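We use cookies to improve your visit. By continuing you accept our cookie policy.

Do remote-control demos in a simulator carry over to a real arm?

Hüsnü Duman
I've recorded 446 demos of one job, season the meat in the pot, all driven by hand controller in simulation. My supervisor wants 1,418. I doubt the extra ones buy us anything. This is the kind of grasp I mean:
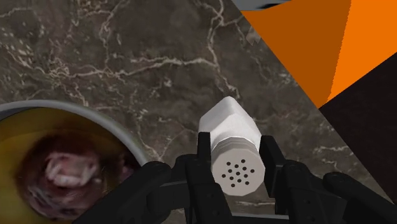
Shaker in the gripper, pot at left

My worry is that nothing I do at the controller teaches it how hard to shake. Am I wasting February?

Stadside
Partly. Reaching and grasping may carry over. I wouldn't trust the shaking – most simulators don't model the salt at all. Before recording more, train on what you have and run 10 trials on the real arm. If it fails at the pot, more of the same won't fix it.

Muammer Avcı
just record more, worked for me with 732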